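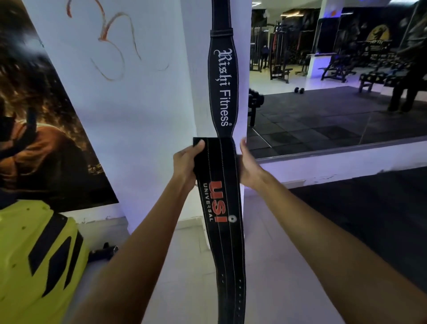 Fig. 1. Head view, belt handling, gym set. Both hands on the USI belt, second belt on the pillar behind it.

Notebook, September, afternoon

Working on the perception side of Drivau again. The task for the day was instance separation on flat deformable items, with the belt clips as the hard subset. Arnard (the segmenter) was run over 114 clips from the gym set. It merged the two belts into one instance in 44 of them.

Fig. 1 is typical of the failures. Two black belts, one partly tucked behind the other, white stitching on both. The mask starts at the held belt, crosses the overlap and continues up the pillar to the top of the hanging one. Depth does not help much at the overlap, where the gap between the surfaces is close to the noise floor. The pillar itself segments cleanly.

What does separate them is the print. The red USI logo with its white outline gives a strong cluster of features on the near belt, and the Rishi Fitness lettering gives another on the padded part of the far one. Between frames the two clusters move differently as soon as the hands move. Added a motion consistency term to the merge step: two print clusters that disagree on rigid motion over 4 frames block a merge. Merges down to 19 of 114 with no other change.

Remaining failures are mostly clips with the plain side out, so no print to work with. Stitching lines alone are too repetitive and the matcher slides along them. Tried masking the stitching out of the feature set. Worse. Put it back.

Mirror. The wide wall mirror on the right is a separate problem. The planner's free space map (Kettle) treats the reflected room as real volume and opens a corridor through the wall, complete with benches and a dumbbell rack. Kettle has a mirror flag but it is set by hand per site. Wrote a quick check that looks for a long straight ledge with a depth jump above it and marks the region as suspect. It fires correctly on this wall. It also fires on one window in the office set — needs a second cue before it goes in. People seen in the reflection should not be dropped entirely, only moved out of the collision layer. Left as a TODO in the config.

Grip labels. The left hand is a pinch on the top edge, the right hand wraps the right edge with the fingers behind. Ovia labeled both as "wrap" in this clip. Debashish Munasinghe thinks the label head is copying the dominant hand when both are on one object. Plausible. He is going to rerun with the hands cropped separately and the shared object token removed.

Also noted: the adjustment holes near the lower end of the held belt make decent landmarks for in-hand pose, but only when the spacing is resolved. At half resolution they blur into a line. Keep full resolution for the hand crops, half for the rest. Cost is 2 ms per frame on the bench machine, acceptable.

Next:
Rerun the office set with the motion term on, check for over-splitting.
Second cue for the mirror check.
Get the cropped grip labels from Debashish and compare against the hand-labeled ones.
Merge step branch is pushed, config unchanged on main.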